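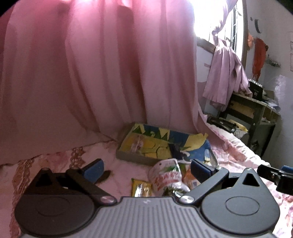
I will defend the bed net to anyone, and I've had to. My friend Yutong Kong thinks they belong in two places, the tropics and the bedrooms of six-year-old girls who want to be princesses. She says this every time she stays over, and then she sleeps until ten.

Mine is pink. Not a tasteful blush either, a real pink, and when the morning comes through it the whole bed goes the color of the inside of a shell. I paid 64 dollars for it at a shop in Memivstead (the plain white one was cheaper, and I stood there a good while pretending I was going to buy it). I'd do it again!

What bugs me is how grown-ups are supposed to decorate now. Everything gray or oatmeal, nothing that hangs, nothing with a trim on it. My aunt Yulan Lu had lace on her sheets, her pillowcases, the shelf liners, even the cover for the rice cooker, and her place felt like somebody lived there on purpose. I've been in apartments with a 3000 dollar mattress where I didn't want to sit down.

And yes, a net is a pain. It collects dust, you have to take it down to wash it, and if you're careless getting out of bed at night you'll wear it to the bathroom. I've done that. But in May, with the window open and something whining around the room looking for an ankle, I'm in there with my book and it's out there. Yutong got eleven bites on my couch last Tuesday. She's asked for the bed next time.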